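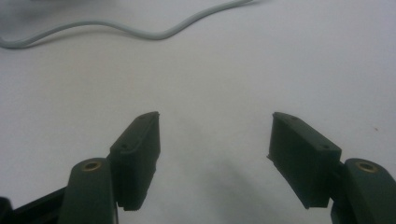 Pale tabletop, with a thin gray cable along the far side.

Oment Field Names
README for version 2

Oment is a list of small place names from the villages of Rokow and Totmont and the land between them. By small place names we mean the names of fields, paths, springs, single trees, corners of the forest, and bends in the river. Most of them are not on any printed map. They are used by people who work on the land or who walked there to school.

The list has 1,919 entries. One entry is one name as said by one speaker, so the same place can come several times with different forms. We decided not to join them. In version 1 we joined them, and it was a mistake, see Changes.

What is in the folder

names.csv is the main table, one row for each entry.
places.csv gives one row for each place we could put on the map, with an approximate point.
speakers.csv has the age group and village of each speaker, without personal names.
notes.txt contains longer stories which did not fit in the table.

The files are in UTF-8 and the separator is a semicolon. If you open them in a spreadsheet program, please set the separator by hand, otherwise everything goes into the first column.

Columns in names.csv

entry: number of the entry. The numbers have gaps where we removed doubles.
name: the form as we heard it, written in the normal spelling of the region.
name_std: the form you would expect in the standard language. Empty when we did not know.
kind: field, path, water, tree, forest, building, other.
place: link to places.csv. Empty when the place is not located.
speaker: link to speakers.csv.
heard: "own" if the speaker uses the name, "old" if the speaker only remembers it from parents or grandparents.
comment: free text, sometimes in two languages. I am sorry for the mix.

How the names were collected

We talked with 40 speakers, mostly in their kitchens, sometimes outside. At the start we had a fixed list of questions. After the first month we stopped using it, as the people answered better when they could tell the way from their house to a far field and name everything they pass. We call this the walk method in the notes. The fixed questions still gave good results for springs and wells, I don't know why.

The large-scale map was put on the table only in the second half of each talk. Some people read printed names from the map and then it is not possible to know if they really use them. Entries which came after the map was opened have "map" at the start of the comment.

Of all the entries, 246 have no location. Some of these places are now under the road or under the pond in Totmont, and for some the speakers did not agree. When two speakers pointed to different fields, we kept both points.

Spelling

The dialect has a vowel between o and u. We write it as ó everywhere, also in the words where the standard language writes o. The soft l at the end of words is written as simple l. A speaker from the lower part of Rokow says many of these names without the last vowel, and we left it like that. Please do not correct it.

Names with a preposition, for example "behind Hirose", are kept with the preposition, for people do not say them without it. Hirose is a hill and also the farm under it. The kind column says "other" for the hill and "building" for the farm.

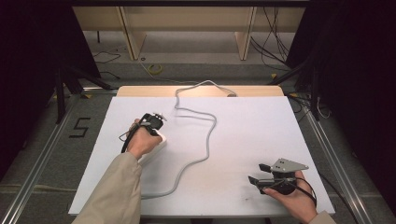 Damian Duda wrote to us after version 1 that his grandmother had three names for the same meadow, one for each season, and that we had kept only the summer one. He asked whether the other two were lost or only hidden, and he proposed a separate column for the season.

They were hidden by the joining, and both are back in this version. We did not add the column, as only a few speakers make this difference, but in the comment you can search for "spring", "summer" and "hay time". If more such names come, we will think about it again.

Known problems

The points in places.csv were taken from a paper map and later moved to a digital one. On the north side they can be wrong by the width of a field.
Women are fewer than men among the speakers from Totmont.
The kind "tree" is used also for trees which do not stand anymore.
In the stories, some family names were shortened to the first letter. In names of fields we kept the family name when it is part of the place name and the family agreed.

Changes

Version 2: all forms separated again, the heard column added, wrong links between Rokow and Totmont repaired.
Version 1: first public list, with joined forms. It had 1,000 entries and please do not use it for counting.

Use

You can use the list freely for research, teaching and local maps, if you name Oment and the version. For signs along the paths, please ask in the village first which form they want. Corrections are welcome, best with the entry number. We read them in March and October, when there is less work outside.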